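We use cookies to remember your basket and your language. Accept / Manage settings

Estrella woven basket, dark brown
Item 531

I have a soft spot for plain baskets, and the Estrella has been my favorite since we added it to the shop in August. It's a rectangular open basket in synthetic wicker, a deep chocolate brown, and it goes with pretty much everything I've put it next to (bread, rolled napkins, the remote controls, a week's worth of mail!).

The weave is what sold me. The strands are thin and packed close together, so the outside has a lovely ribbed feel when you run a hand along it. Around the top goes a thick braided edge, almost like rope, and that's where you pick it up. No handles. I thought I'd miss them and I don't.

Corners are rounded and the sides lean out a little, so it's wider at the top than at the bottom. Great for reaching in, and it means two or more will nest in the cupboard when you aren't using them.

Care: shake out the crumbs, wipe with a damp cloth, let it air dry. A soft toothbrush gets between the ribs. Please don't put it in the dishwasher or leave it on a radiator. If you use it for rolls or fruit, put a cloth in first, as small crumbs do find their way through the weave.

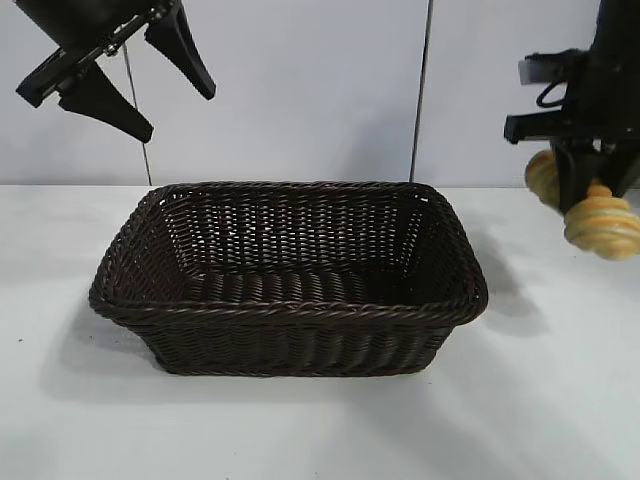 Photo: Sadia Tarar / Hurnberg

The braid catches the light a bit along the top, and up close there's a lighter brown in it. Further down the color is darker. You can also see how the weave opens up on the inside of the far wall, where the white comes through. I love that on a pale table.

Weight is 494 grams. It ships flat side down in a carton with paper around it, no plastic. Goes well with the Bemach tray if you want something to stand it on, though the tray is a lighter brown and they aren't a matched set.

In stock. Leaves us the next working day if you order before 2 in the afternoon.

Comments (3)

Lovely Sarmiento
Bought one for the hall and went back for another for the bathroom. Holds all our hand towels rolled up. Does it come in a lighter color?

Hurnberg shop
Only the dark brown for now, but we've asked!

marge_k
Mine had a loose end under the rim, tucked it back in and it's been fine. Nice and sturdy for the weight.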